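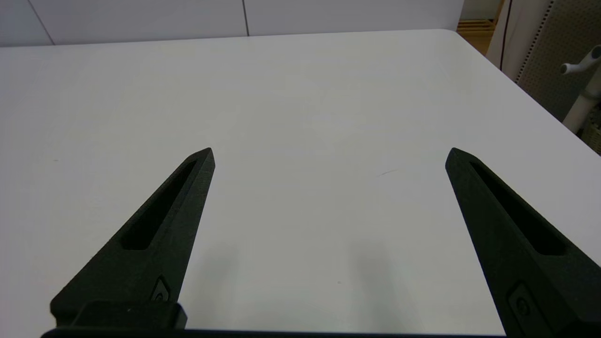
Stopping a wrist cable from snagging on tabletop objects

Applies to: small tabletop arms with the gripper cable run on the outside
Last checked: 2nd June

This page covers one fault. The arm moves to a pick position, the program says everything is fine, and then an object somewhere under the wrist gets dragged, tipped or pulled off its mark. Sometimes the arm stops with a force fault on the way up. Sometimes it doesn't stop and you only find the problem when the next pick closes on nothing.

On the Zornutia table we ran 70 pick-and-place cycles with play food and small cookware before we looked into this properly. 16 of them went wrong. We had been blaming the gripper. After the cable was rerouted we ran the same set again and got 2 bad cycles, both from a badly taught grasp point that had nothing to do with the cable.

Safety first

A snagged cable is under tension, and the arm can jump when it comes free. Do not reach in and unhook it with the motors on.

Press the stop button. Wait until the arm is still and the drive indicator shows off. Support the wrist with one hand if your arm sags when the brakes release. Only then lift the cable clear with the other hand. Keep your fingers out of the gap between the gripper fingers while you do this, even with the motors off, as some grippers are sprung and will move a little when the load goes.

If the cable jacket is cut or you can see shield or bare wire, stop using the arm until the cable is replaced. Tape is not a repair on a cable that flexes all day.

How to tell it is the cable

Several faults look alike from across the room. These checks separate them.

Run the failing move at low speed with no objects on the table. If the force fault still appears, the trouble is in the arm or the program, and you should start with the joint torque log.

If the empty run is clean, put the objects back and run it again at low speed. Watch the underside of the wrist. People watch the fingertips, and that is how we missed it for so long. The lowest thing on the arm is often a loop of cable.

Look at which way the object moves. An object pushed by a finger moves away from the finger, along the line of travel. An object dragged by the cable tends to swing or rotate, and it often goes on moving after the gripper has changed direction.

Open the log in Flultasico and plot the vertical force at the wrist against height. A finger pressing on something gives a sharp step. A cable gives a slope that builds slowly as the slack is used up, then a drop when it slips off. Once you've seen the slope you will recognize it again.

Check the fingers too, while you have the arm stopped. Open the gripper all the way and look down the length of both fingers. Printed fingers can twist in their mounts and catch the rim of a pan on the way down. If either finger moves when you wiggle it, tighten the mount before you do anything else, or you will be chasing two faults at once.

Why it happens

The cable has to be long enough for the wrist to reach the end of its rotation. When the wrist is in the middle of its range, all that extra length hangs down. Most tabletop work is done in the middle of the range, so the slack is at its worst just when the gripper is closest to the table.

Things that make it worse:

A long spare end left loose after the connector was swapped.

Ties placed only at the elbow, with nothing holding the cable at the wrist itself.

Objects with something tall on them. A pan handle is the worst we have had. It goes straight into a loop.

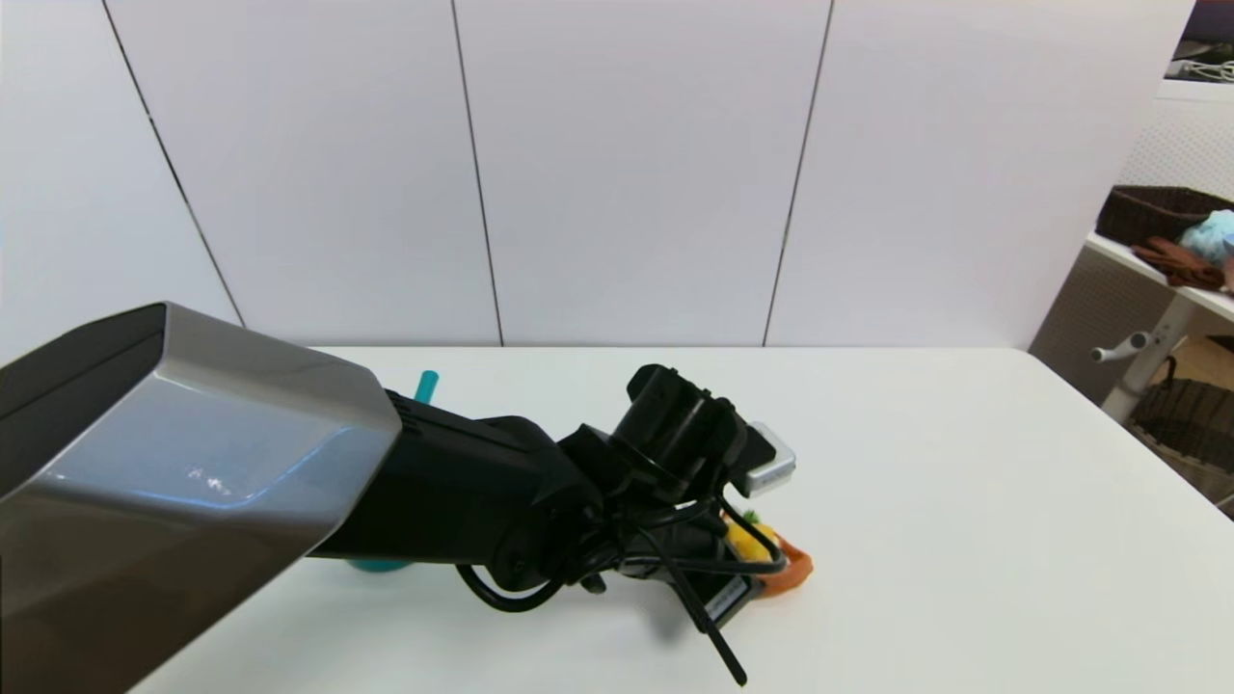

A reader of the earlier version of this page objected that the slack should simply be taken out, and that a shorter cable would have fixed the whole thing in five minutes. It can work on an arm that never turns its wrist much. On ours it would pull the connector out of the gripper at the end of the rotation, and that costs a good deal more than a tipped pan. The same reader also suggested a spring retractor. We haven't tried one here. If you do, allow for the extra pull in your force limits.

What you need

Two hook-and-loop straps, the soft kind. Plastic zip ties will do for a test but they bite into the jacket.

A clip that fits the wrist bracket. We use the printed one from the Hegedűs parts page, but any clip with a smooth inner edge is fine.

Side cutters, if you are removing old ties.

A paint marker or a bit of colored tape.

A ruler.

Rerouting the cable

Step 1. Stop the arm with the wrist in the middle of its range and turn off the power to the motors. Lock it out if other people use the cell.

Step 2. Remove every tie between the elbow and the gripper. Cut on the side facing away from the cable. Pick the offcuts off the table, they jam under things.

Step 3. Check the jacket from the connector back to the elbow. Feel for flat spots as well as looking. A flat spot is usually where an old tie was, and the wires inside may be cracked even though the outside looks all right.

Step 4. Turn the wrist by hand to one end of its rotation if your arm allows it. If not, power up, jog it there slowly and power down again. Mark the cable where it passes the wrist joint. Do the same at the other end. The distance between the marks is the slack you need to keep. Anything beyond that can be taken up.

Step 5. Move the surplus back to the upper arm, behind the elbow. Lay it flat along the link and strap it there. Do not coil it tightly. A wide, flat loop lasts longer.

Step 6. Fit the clip on top of the wrist bracket, or on the side that faces up in your usual working pose. The cable should leave the connector, go over the bracket and come back along the arm, so that the working slack rises instead of hanging. The cable will resist this if it has hung the other way for months. Leave it clipped overnight and it gets easier.

Step 7. Deal with the loose ends. Any unused lead at the gripper gets folded back and strapped, with the connector facing up. If it isn't connected to anything and never will be, take it off and label it.

Step 8. Power up at low speed and run the wrist from one end to the other. Listen for the clip creaking. Watch that the cable doesn't cross the wrist camera, if you have one mounted there. Ours did on the first try and had to be moved over to the other side of the bracket.

Testing the fix

Don't go straight back to the full program. Set up the easiest layout that could still fail: one object with something that sticks up, one that is low and light enough to drag. 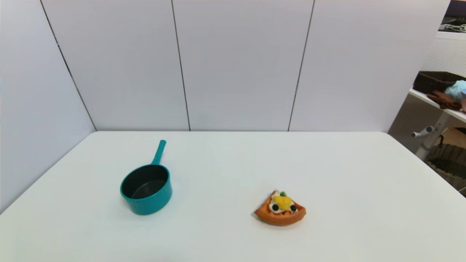 Saucepan and toy waffle on the table, pan handle toward the back wall.

Put small bits of low-tack tape on the table next to each object so you can see if it has shifted. Put the tape beside the object and not under it, or it will change how the thing slides.

Send the gripper to the hover position over the low object and stop. Get down to table level and measure from the lowest point of the cable to the tallest thing it will pass over. If the cable is lower than that at any point in the path, raise the travel height or go back to step 5.

Then do the pass that used to fail. For us it was coming across the table with the pan handle between the start point and the target. Run it at low speed, then at half, then at full. Cables swing at full speed in a way they don't at low speed, so a clean slow run proves very little by itself.

Swap the two objects over and repeat. Turn the pan so the handle points in some other direction and repeat again. It is dull work and it found our last snag, which only showed up when the wrist was turned toward the front of the table.

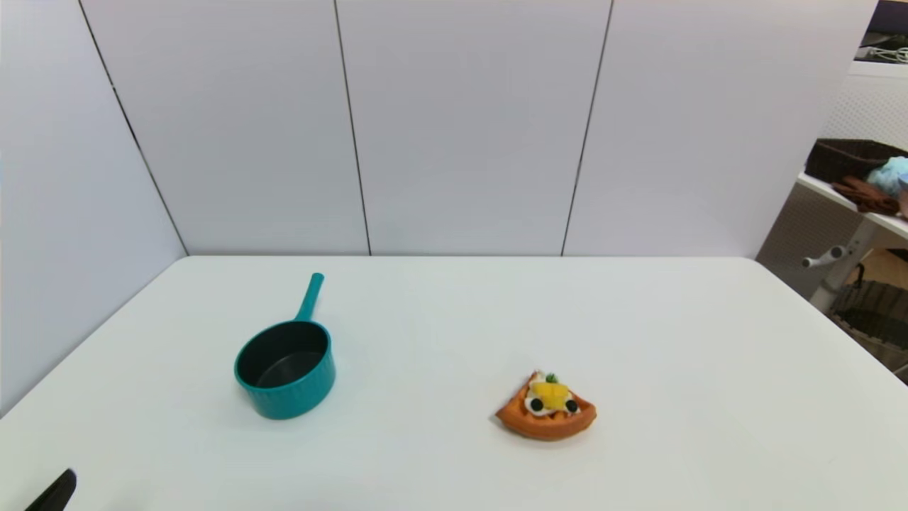
Keep the force plot open through all of this. The object may not move enough to see and the slope can still be there. We treat any slope during free travel as a failed test, no matter what happened on the table.

Changes to the program

Rerouting took care of most of it for us. These settings helped with what was left.

Travel height. Set it from the lowest point of the cable, not from the fingertips. In Oltenen the travel height is measured from the tool point, so the cable drop has to be added by hand. Write the number in the comment field next to the setting so the next person doesn't tidy it away.

Path. Where there is a choice, come in from the side away from tall objects. A straight line over a handle is shorter but there's no need for it.

Force limit in free travel. Set this lower than the limit used for the grasp. Nothing should be touching the arm in free travel, so there is no reason to let it pull hard before it stops.

Retreat move. Go straight up first, then sideways. If a loop has dropped over something, going straight up gives it a chance to slide off, and the fault trips early if it doesn't.

Recovery. Do not let the program retry on its own after a force fault in free travel. An automatic retry with a hooked cable pulls on it a second time. Have it stop and wait for someone to look.

If it comes back

Check the straps first. They work loose, and the slack creeps forward past the elbow a little at a time. The paint mark from step 4 is useful for this. If it has moved, the cable has moved.

Then check whether anybody has changed the gripper. A different gripper nearly always means a different cable exit, and the whole job needs doing again from step 4.

If the force plot shows the slope with the table clear and the straps in place, the cable is too stiff or is binding in the clip. Open the clip, turn the cable to relieve the twist and close it again. If that changes nothing, replace the cable.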